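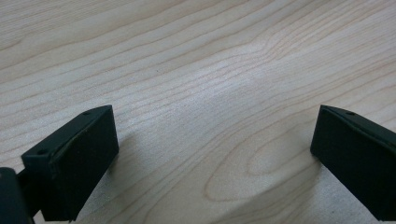
My Nasex hand grippers keep losing their zero and I'm going nuts. I close the fingers all the way, the readout says 0, and a while later it says 2 mm with the jaws shut tight. The pads are the blocky dark ones with the little screw holes on the top ledge, and I already snugged those screws. Last night 43 takes out of 100 got thrown out for bad width. Help!!
posted by mapleknuckles, August 2018

tapehoarder
Had this on my pair! Do it in this order:
1. Open the jaws wide over a bare patch of table and wait for the number to settle. Write it down.

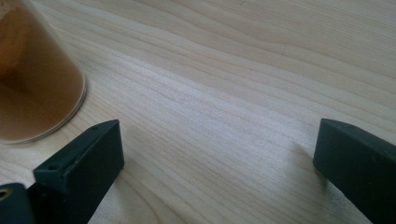 2. Close them slowly, no squeezing, and hit zero. If you squeeze, the fingers flex and you save a bad zero (ask me how I know).
3. Open again. Different number than before? Your linkage is slipping and no zero will hold.

wobblejaw
Mine was the linkage, so I'd skip straight to that one. Back the clamp screw off, push the gear home, tighten it up again.

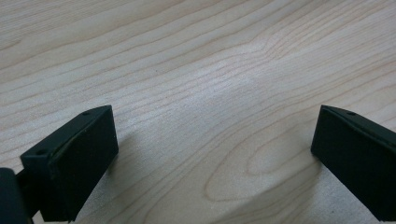
Can I keep the takes I already recorded?
Keep the ones where the drift stays at 2 mm or less, and toss the rest.

I fixed mine in January and it's been fine for 1,156 takes, mostly jars and cups.

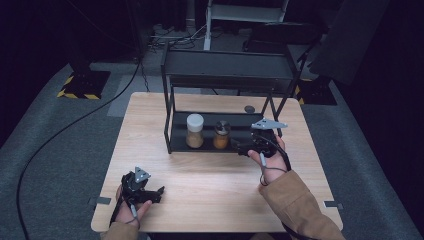
Both grippers at the rack, right one going for the jar with the metal cap.

bitsbucket
just buy new ones lol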